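**Rebuild or clear out a wholesale parts counter? Old component stock, no usable index**

Divness, 2020-11-28

I have taken over the stockroom of a small electronics wholesaler in Grikham. We sell to repair shops and a few schools. The former owner filed parts by supplier, so the same 100 nF capacitor may sit in several places under different codes. There are 109 cabinets, each with 40 drawers. Retail chains don't stock most of this any more, and I would like to keep the trade counter open. Is it better to re-file by part type, or leave the parts where they are and build a database over the top? I have a label printer and a spreadsheet. Budget is close to nil.

**Sárközi**

Leave the parts where they are. Give every drawer a fixed location code (cabinet, row, column) and record manufacturer's part number, value, package, quantity and date code against it. One part number may point to several locations. Physical re-filing can then be done cabinet by cabinet when trade is slow, and the counter stays open throughout.

Two cautions. Old electrolytic capacitors should be tested for leakage before sale – a sample of five per batch will do. Also check the lead content of older stock, as some of your buyers may not be allowed to fit it. Mark this in its own column, not in the notes field.

Don't count small resistors. Weigh 100 of them, then weigh the drawer.

**Astance**

Just sell the lot by the kilo. We did in May and got the floor space back. Nobody under 50 buys through-hole.

**Grikham Trade Counter**

Update from the original poster. Location codes are now on 86 cabinets, using the scheme in the first reply. Duplicates are worse than I thought, mainly in the voltage regulators. I shall merge those first and leave the connectors until last – half of them have no maker's mark.

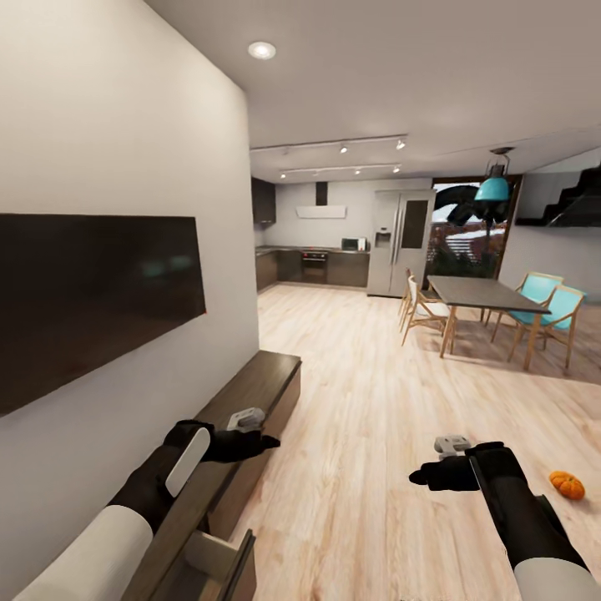
Sárközi: Photograph the unmarked connectors against a ruler and record the pin pitch. Most can be identified from pitch and row count alone. File the remainder by pitch.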